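Student Rover Team Puts Its Path Follower on a Public Riverside Walk

29th October | 5 comments | 40 shares

The Vevbridge club at Galden Technical College builds one robot a year. This year it is a four-wheeled ground rover called Senik, and the assignment is to drive a public riverside route without a stored map. We spoke with the club's team lead, a third-year controls student, about route selection, surface classification and the parts of the code that are still being rewritten.

The team works in the college's motor lab and tests outdoors when the weather allows. Most of the early driving was done on an indoor floor marked with tape. "The tape gave us clean numbers and very little else," the team lead said. "Every line was the same width and the lighting never changed. We moved outdoors in September and the path detector had to be retuned from the beginning." 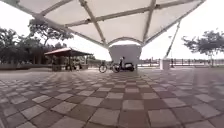 The first outdoor problem was exposure. With a bright sky in view, the automatic setting darkened the ground, and the edge filter lost contrast where it was needed. The team now meters only on the lower part of each picture. "We throw away everything over the horizon before the controller sees it," the team lead said. "Trees and buildings are useful for localization, but that is a separate process and it runs slower."

Square tiles caused a second fault. The detector was written to find two long lines meeting near a vanishing point, and a tiled plaza supplies many such lines. Senik would choose a row of joints and follow it. The fix was a width check: any pair of lines closer together than the narrowest allowed path is rejected.

The riverside stretch is easier in one respect. It has a ledge on one side and a railing on the other, and both run in the direction of travel. "The ledge is the better reference," the team lead said. "It is a solid face at the height our range sensor scans. A railing is mostly gaps. We get a return from a post, then water, then another post."

The club handles this by fitting a line through the post returns and discarding anything farther out. At least 6 consistent returns are required before the fit is trusted. Below that, the rover holds its distance from the ledge alone.

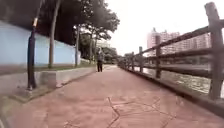

Cracks, seams and people

Dark lines in the paving are the current work item. To the camera, a thin crack or a joint in stamped concrete can look like the edge of a drop. The range sensor sees nothing there. When the two disagree, Senik slows down and compares the next 20 readings before choosing.

"It is a conservative rule and it costs us time," the team lead said. "We would take a slow run over a stop in the middle of the path."

Pedestrians are handled by a separate stop layer, written by two second-year students and kept apart from the path code. It can cut drive power by itself. The path follower has no authority to override it.
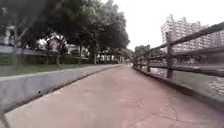
Riverside path, with the curb wall on the left and the timber fence along the water.

The wheel controller is a Kostiuk board left over from last year's machine. The team lead expects to replace it before the spring trials, mainly to get encoder data at a higher rate. The written report will cover the width check and the post fitting, with logs attached.

Asked what new members should work on first, the team lead named log playback. "Everybody wants to drive. Most of our faults were found at a desk, stepping through a recording."

Comments (3)

tworails
Did you try tilting the range sensor down a few degrees? We had the same trouble with fence gaps, and catching the curb under the fence helped a lot.

m_okt
The width check will reject a real path if it narrows at a gate. What does the rover do then?

gearlash
Please post the logs when the report is out. I would like to run our line fit on the post returns.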